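27 December 2020

Small thread on whiteboards, and on the claim that a whiteboard will fix how a group of people works. I have now sat in front of enough of them to be suspicious.

---

The Wellow people sent their year-end tips and number one was "get everything up on the board." Everything! I'd like to see the board that holds everything. Ours stopped holding anything useful by August.

---

Background for anyone new here. I keep the shared workroom at Illside going, which mostly means I buy the paper towels and get the emails. In the summer the group voted for a big board on a stand. I voted against. I was told I'd come round.

---

Have I come round? Partly. It's good for working out a floor plan with two people standing at it. It's bad for lists, bad for reminders, and hopeless for anything you need to be true next week.

---

The sales page for the one we nearly bought (a Chidiac, on wheels) promised the surface was good for 1335 wipes. Who counted? Did somebody stand there with a cloth? And what happens at 1336, does it just give up?

---

Also, they always say "ghost-free." I have never met a ghost-free board. I have met boards that hadn't been written on yet.

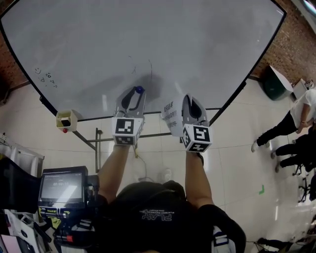
My complaint is with the leftovers. A board collects little bits that nobody owns and everybody is too polite to wipe. A smiley face over by the left edge, a few scribbled characters, two thin curved lines near the middle that could be the start of a graph or a road or a banana. Faint, all of it, so you can't read it as a message and you can't treat the board as clean either. You end up writing around it.

---

I asked the group chat what two curved lines like that might stand for. One answer said river. One said "leave it, I might need it." Need it for what? No reply to that yet.

---

Someone will tell me to use the proper spray. I have used the proper spray. I've used the Jellamside one with the lemon smell and I've used rubbing alcohol on a rag, and the rubbing alcohol did the same job for a lot less money. The lemon one left a film, and the next marker skipped on it.

---

Old trick, which I didn't believe and tried anyway: scribble over the old mark with a fresh dry-erase marker, then wipe both off while the new ink is wet. It works on some marks. It did nothing for the purple ones. I have no theory about purple.

---

Markers. The whole system depends on the caps being back on, and I don't see how any group over the size of one manages that. Push until it clicks. If it didn't click it isn't on. I've put up a sign saying so and I'd put the effect of the sign at zero.

---

"Store them flat so the ink doesn't settle." OK, this one I'll give them. I kept two markers upright in a mug with the tips up and two lying down in a drawer, and after a month the mug ones were scratchy. Not a study. But I moved the mug.

---

What I don't buy is that you need the tray, the caddy, the magnetic eraser with the replaceable felt strips, and the strips subscription. A subscription! For felt! An old T-shirt cut into squares does it and goes in the wash with everything else.

---

Shiny floor is the other thing they leave out of the brochure. A stand on smooth tile creeps a little whenever people lean in and press hard. Rubber feet help. Check whether they come in the box, because on the Chidiac they were listed under accessories.

---

And cords. Every room I've ever worked in has a cord running where people stand to write. Tape it or route it along the wall, I don't care which. I've nagged about this more than I've nagged about the markers.

---

Someone asked what I'd buy instead. A roll of brown paper and some tape. You write on it, you tear it off, you have a record, you start over. No film, no ghosts, no purple problem. The downside is that it looks like a kids' party and you can't fix a mistake.

---

Someone else says their board has passed 1000 wipes and still looks new. Show me a photo in daylight, from the side. From straight on they all look fine.

---

Where I've landed for now: the board stays. Drawings and arguments go on it, lists go on paper. It gets wiped top to bottom on the first of the month, smiley face included, and if you want something kept you take a picture of it before then.

---

Yes, I know "wiped on the first of the month" is going to be written on the board.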